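Wurnelholm Learning Centre
Pages for Young Visitors

Meet the Robots: Your Guide to the Open Day

Every May, the robotics workshop at Wurnelholm opens its doors to schools and families. These pages explain what you will find when you come and what some of the words mean. They are written for visitors aged seven and over, but grown-ups are welcome to read them too.

What is a robot?

A robot is a machine that can sense something, decide what to do and then move. A washing machine does a little of this. It feels how heavy the clothes are and chooses how much water to let in. The robots in our workshop do rather more, and most of them have an arm.

An arm needs something at the end of it, in the same way that your arm needs a hand. Engineers call this part a gripper. Some grippers have soft fingers, some have suckers, and some have two hard jaws that close together like a crab's claw.

Why is picking things up so difficult?

You have been picking things up since you were a baby, and you have had a great deal of practice. Your fingers can feel when something begins to slip, and you squeeze a little harder without thinking about it.

Now think about a bag of crisps. It bends, it crackles, and it changes shape as soon as you touch it. If you squeeze too hard, the crisps are crushed. If you squeeze too gently, the bag falls. A wooden block is much easier, as it stays the same shape wherever you hold it.

Shiny packets bring another problem. Light bounces off them, and a camera may see a bright patch where the edge of the packet should be. Packets that lie on top of one another are harder still — the robot must work out where one ends and the next begins.

How does a robot learn?

One way is for a person to show it. The person holds a gripper in the hand, with a camera fixed to it, and does the job again and again. The camera records each try. A computer then studies the recordings and looks for patterns, such as where the jaws were placed before they closed. Our learning program is called Joketti, and it has been shown 2000 tries so far.

At the packet table, the hand-held gripper is black, with brass-coloured rings in its linkage. The pouch in its jaws is a tall one with green Chinese writing on the front, and the red and white packet beside it is labelled as a spicy dipping seasoning. 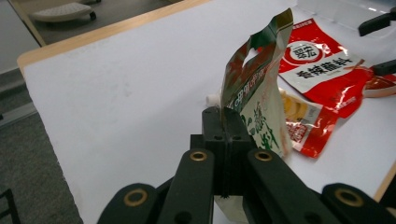
What will happen on your visit?

Your group will be met at the main door by Jeanie Sutherland, who looks after school visits. Please leave coats and bags in the cloakroom. There are two demonstrations, and every group will see both.

The first is led by Alasdair Rennie and is called Soft, Hard and Slippery. He will ask you to guess which objects a gripper will find easy to hold, and then you will test your guesses.

The second is led by Chaltu Wako. She will show you the Sýkora arm, which is named after the engineer who drew the first plans for it. It moves slowly when visitors are present, and you may ask for it to be stopped at any time.

Rules for the workshop

Stay behind the yellow line when the arm is switched on.
Tie back long hair and tuck in scarves.
Do not put your fingers between the jaws of a gripper.
If you drop something, leave it where it is and tell a member of staff.

Words to know

Gripper: the part of a robot that holds things.
Jaw: one of the parts of a gripper that close on an object.
Linkage: a set of joined pieces that move together.
Sensor: a part that notices something, such as light, heat or a push.

Something to try at home

Put on a pair of thick gloves and ask an adult for an unopened packet of rice or pasta. Using one finger and your thumb, lift it from the table and put it down again. Try holding it at the top, then at the side. Which way feels steadier? You may like to draw what you did and bring the drawing with you. Ailsa Laing will pin drawings to the board in room 19, next to the café.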